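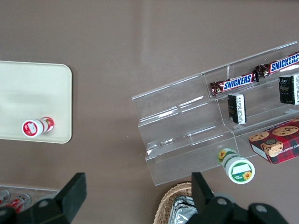
Sorcha Ogilvie would put the candy at the back every time. Top step, where people look first, she told me, and then "you fill forward from there. If you fill front to back you knock everything over reaching."

She does the snack shelf at Huerta, the copy shop on Ander Street. Clear stepped stands, the kind with dividers. Snickers lying flat, end to end. "Standing up they slide. Flat they stay put — mostly."

Sold 328 snacks in August, 426 in September. Better stand? She shrugs. "School started."

The tray is for whatever hasn't got a spot yet. Little round tubs are the worst, she says, they roll, so they wait in the tray untill last. Clear plastic shows every fingerprint too. Dry cloth, no spray, "it goes cloudy on you."

Would she go bigger? No. Tried a four step one last year, it blocked the register. "I couldnt see who I was talking to."

Then a customer, and she was off.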